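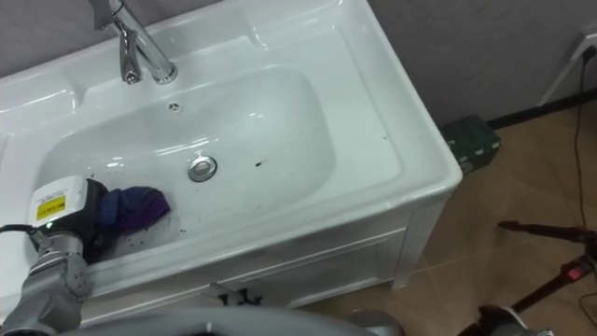
What is the best way to get hard water buildup off a chrome bathroom faucet without hurting the finish?

Plain white vinegar cut half and half with water, on a rag wrapped around the spot. Leave it for ten minutes, rinse well and dry it with a towel. Repeat if you need to. Don't leave it on overnight and don't use anything gritty.

tarrow_k wrote:
Thanks for the quick answer. I should have given more background. We moved to Baltutstead in June and the water is much harder than what we had before. I get a white crust where the spout meets the body, and the shower door goes cloudy within a week. The previous owners left a jug of Horka descaler under the kitchen sink. Is that safe on chrome, or should I stick with vinegar?

midge.lantern wrote:
Read the back of the jug. If it lists hydrochloric acid, keep it away from chrome. The older ones were made for toilets and it will dull plating in one go. If it's citric or sulfamic you're probably fine with a short contact time, but test the underside first.

tarrow_k wrote:
Label is half gone. I can make out "do not mix with bleach" and not much else.

midge.lantern wrote:
Then I'd get rid of it. Take it to the household hazardous waste drop-off, don't pour it down the drain.

Oldpipes6 wrote:
I'm going to disagree with the vinegar advice. I was a plumber for most of my working life and I replaced plenty of faucets that people had "cleaned" with vinegar. Ten minutes is fine. The trouble is that no one stops at ten minutes. They tie a bag of it over the spout and go to bed. Modern plating is thin, and once the acid finds a pinhole it starts lifting from underneath. Dish soap and a microfiber cloth every day and you'll never need acid.

brindle_house wrote:
Dish soap does nothing to scale that is already there. It's mineral, it isn't grease.

Oldpipes6 wrote:
I didn't say it would take off old scale. I said if you wipe daily you won't get it in the first place.

brindle_house wrote:
OP already has it. That was the question.

Oldpipes6 wrote:
Fair enough. Then do it once with the diluted vinegar, rinse it, and start wiping daily. Take the aerator off while you're at it. That can soak as long as you like because you can buy a new one for a couple of bucks if it's ruined.

tarrow_k wrote:
How do I get the aerator off? It doesn't want to turn.

Oldpipes6 wrote:
Some are the recessed kind and need a little plastic key. If it has flats on the sides, wrap it in tape or a rubber jar opener and use pliers gently. Turn it clockwise when you're looking down from above, which feels backward. Close the drain before you start or the washer will go down it.

pell_and_vine wrote:
I use citric acid powder for all of this. Two teaspoons in a cup of warm water, spray bottle, wait five minutes, wipe. No smell and a bag costs next to nothing at Navarrete in the canning section. I use the same bag for the kettle and the coffee maker. The spray doesn't keep forever, so mix it as you need it. Mine got something floating in it after a few weeks.

midge.lantern wrote:
Citric is good. Keep any acid off marble or limestone, though. It will etch it right away. I have a mark on my windowsill from resting a wet sponge there.

Macarena Sepúlveda wrote:
I live on the north side of Baltutstead. You can ask the water office for the hardness number and they will read it to you over the phone. Ours is bad enough that I gave up on fixing one fixture at a time and had a Rudell softener put in. It was almost $500 for the unit, and I paid for the install on top of that. The shower door is much better. I still have to wipe the faucets but it takes a few seconds and there's no crust.

brindle_house wrote:
How much salt does it go through?

Macarena Sepúlveda wrote:
There are 2 of us and a bag lasts a bit more than a month. I had it set wrong at first and it was using a lot more. The installer leaves it on a factory setting, so ask them to put in your real hardness.

Oldpipes6 wrote:
Softeners are fine, but have them leave the outside spigots and the kitchen cold line off it. Garden doesn't want the salt and most people don't like the taste. It's a small job if it's done at install and a nuisance later.

hobnail wrote:
I think a softener is a lot of money to avoid wiping a faucet. I rent, so I can't do it anyway. What worked on my shower door was taking it back to clean glass once and then using a squeegee after every shower. The first cleaning took me most of an afternoon. I used citric acid on paper towels stuck flat to the glass so it couldn't run off.

pell_and_vine wrote:
It isn't only faucets. Water heater, dishwasher and washing machine all collect scale. My heater sounded like a popcorn maker before I flushed it.

hobnail wrote:
Sure, for an owner. I'm only talking about the cosmetic side.

tarrow_k wrote:
Update. I did the diluted vinegar for ten minutes, rinsed, and did it a second time. Most of the crust came off. There is a thin ring left right at the base that I can feel with a fingernail. The aerator came off with the jar opener and it was packed with grit. Flow is much better now.

midge.lantern wrote:
For the ring, use a wooden toothpick or an old plastic card after a soak. Dental floss works at the base too. You wrap it around the back and pull side to side. No razor blade.

Oldpipes6 wrote:
And if the grit in that aerator was white and flaky, look at the age of the water heater. It could be a dip tube coming apart and not scale. Drop a few pieces in vinegar. Scale fizzes and dissolves. Plastic just sits there.

tarrow_k wrote:
It fizzed. So scale. I'll call the water office about the hardness tomorrow and get a price on a softener before I decide. Floss got about half the ring off.

brindle_house wrote:
Get more than one price. The first quote we got was for a unit sized for a much bigger family than ours.

We use cookies to remember your login and improve this site. By continuing to browse you agree to our use of cookies. Accept | Manage settings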